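Home About Archive Money House stuff Contact

The subscription that ate my spice drawer

March 23, 2026

I have been paying for things by the month that I used to just buy, and I have started to wonder who talked me into it.

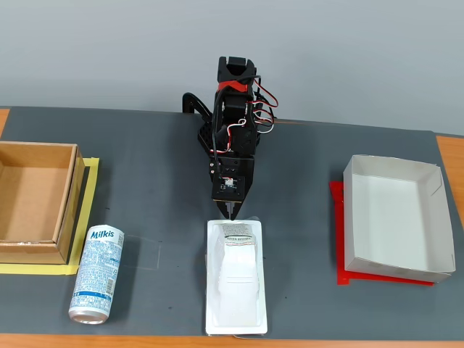 How I ended up with Pandgate

Pandgate is a spice club. You pay $50 a quarter and they post you a flat cardboard box with little tins in it, plus a card telling you which hillside the cumin came from. I signed up last June after seeing their ad on the tram for the umpteenth time. The ad said supermarket spices were stale and that I had probably never tasted real coriander. I'm fifty-three and I've eaten a lot of coriander, but it got to me all the same.

The first box was good. I'll give them that. The pepper was better than mine, though mine had been in the cupboard since we moved to Lillodwood, so that isn't much of a contest. The second box had another pepper in it. So did the third, along with something called Pärn blend, which the card described as "a smoky northern favourite". I can't find a recipe anywhere that calls for it. I put it on potatoes and it tasted like potatoes with paprika.

What bothers me is the freshness claim. The whole pitch is that spices go off quickly and the big brands let them sit in a warehouse. Fine, maybe. But then why send me more than one household can use before the next lot turns up? If stale is the enemy, the last thing I need is four open tins of pepper. There's a best-before date on the bottom of each tin but no packing date, and when I emailed to ask for one I got a reply about their passion for flavour.

The sums

I went back through the bank statements, and over the past while I've spent $265 on spices once you add the "welcome rack" and the postage they brought in after the second box. I priced the same jars at the ordinary grocer up the road and stopped when it was clear where this was heading.

Their website says members have left 419 five-star reviews. I read a fair few of them one wet evening. A lot seem to have been written the day the first box arrived, before anyone had cooked anything, and they mostly praise the tins. They are nice tins. I keep screws in one.

Trying to leave

You can join on your phone in a minute. To cancel you have to log in on a computer, click through a page of offers (10 per cent off, then a pause, then a free grinder) and type your reason in a box that won't accept a short answer. I wrote "I have enough pepper" and it asked me for more detail. I've since had two emails saying they miss me.

I did a rough test before I quit, using their turmeric in one pot of dal and the Ela brand from the supermarket in another. I knew which was which, so don't take this as science. I thought theirs was a better colour. I couldn't pick a difference in the taste, and both pots got finished.

Would I tell you not to join? If you cook every night and your pepper is older than your kids, you'd probably enjoy a box or two. I'd want to see a packing date on the tin first, and I'd put a reminder in the calendar for the day before the next payment comes out.

I still have most of the Pärn blend, if anyone in Lillodwood wants it.

6 comments | Share | Tweet | Email this

This site uses cookies. By continuing to browse you agree to our use of cookies. OK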